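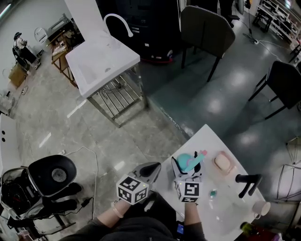

Janeiro de 2021

Prosseguiu-se com a arrumação da sala de Skernside, conforme o plano da Imevis. Tratou-se primeiro da mesa branca: a esponja cor-de-rosa mantém-se no seu suporte e o plástico transparente continuará a proteger parte do tampo. O brinquedo de cabeça redonda será registado com o número 821 – falta a etiqueta. A cadeira preta deverá ser desocupada antes da próxima sessão. O lavatório permanece no centro da sala até resposta da Semwal, pedida em setembro.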